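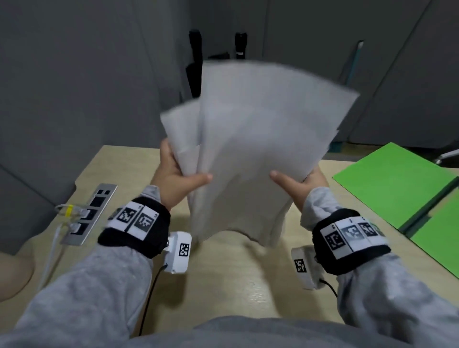
White cloth over the table, mid-flap

Hi all,

Fadwa Abdel Rahman wrote on Monday:

> Does anyone on the list still line dry in April? My sheets come in
> stiff as a board and smelling of the neighbor's grill. I'm ready to
> give up and go back to the dryer. Also, is vinegar in the rinse a
> myth? Todor swears by it.

Fadwa, don't give up yet! I've hung everything outside since we moved to Mirness (even the towels, which my kids complain about loudly) and the stiffness is mostly too much detergent. I was using the full cap for years. Now I use 30 ml for a normal load and the pillowcases are so much softer. Our water is hard, so yours over in Castillo may want even less – try it and see.

Vinegar does help a bit, but go easy, and never in the same load as bleach, please. Todor Shehu, if you're reading, how much do you put in? I do half a cup and I can't smell it once things are dry.

The other thing is shaking. Give every piece two or three really hard snaps before you peg it, and again when you bring it in. My grandmother in Girneck did this so fiercely you could hear her from the road. Peg sheets by the hem, folded over the line by a hand's width, and take them down while they're still the tiniest bit damp if you plan to iron.

For the grill smell I've got nothing except hanging out early. I'm usually done by 6, before anyone is cooking, though I know that's not for everybody.

Does anyone know if the hardware store still carries the long wooden pegs? Mine are down to a sad handful and the plastic ones snap in the sun.

Nettie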